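Maio, fim da tarde

Passei o dia com as entrevistas dos antigos alunos do Simard, a residência onde metade da faculdade diz ter vivido "na melhor altura". Já ouvi 14 gravações e em todas a melhor altura acaba mais ou menos quando o entrevistado se foi embora! A Thérèse Hiebert jura que depois da cantina fechar já não havia nada. O Amrit Chan chegou precisamente nesse ano e conta-me que foi uma maravilha, que se cozinhava nos corredores e se discutia até às quatro da manhã (e que quem veio a seguir só queria estudar).

Começo a achar que o capítulo devia abrir por aqui. Tenho duas versões do primeiro parágrafo, uma com a Thérèse e outra com o jornal de parede, e não gosto de nenhuma - a segunda é menos má.

Coisas práticas, antes que me esqueça:

- a gravação 9 tem um zumbido a partir do minuto 16, pedir à Kerstin que tente limpar
- o Ehab ficou com a pasta dos panfletos, preciso dela para as datas da greve
- "Firnar" aparece em três transcrições com grafias diferentes. Era o café? A banda? Perguntar à Hélène Lavoie, que sabe sempre estas coisas
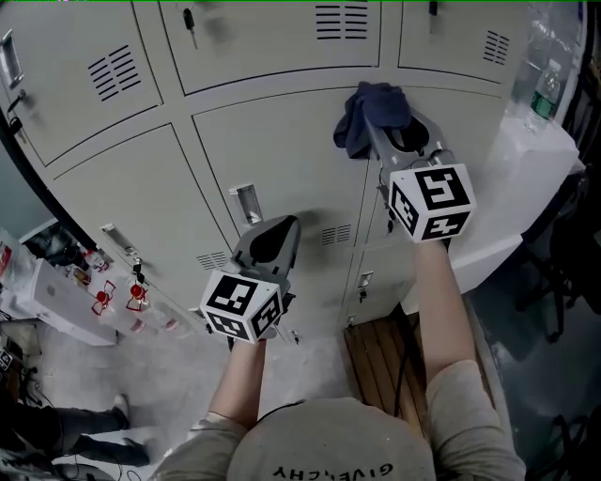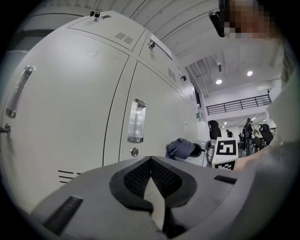

*Os cacifos cinzentos; na segunda veem-se melhor os puxadores e as fechaduras.*

Voltando às transcrições: a Kerstin Ljungberg acha que estou a ser injusta com a nostalgia, e deixou-me um comentário comprido na margem. Diz que as pessoas não estão a mentir sobre a residência, estão a falar dos seus vinte anos e o edifício serve de cabide. Gostei do cabide, vou roubar (com crédito, Kerstin, prometo). Mas continuo a querer confrontar as memórias com as atas, porque há pelo menos um caso em que o famoso protesto com 70 pessoas à porta da reitoria aparece na ata como "um pequeno grupo". Alguém exagera, e não ponho as mãos no fogo pela ata.

Amanhã: ouvir outra vez a parte do Amrit sobre os corredores, cortar a introdução e responder ao Ehab Ezzat, que quer saber se o capítulo fica em 16 páginas. Não fica.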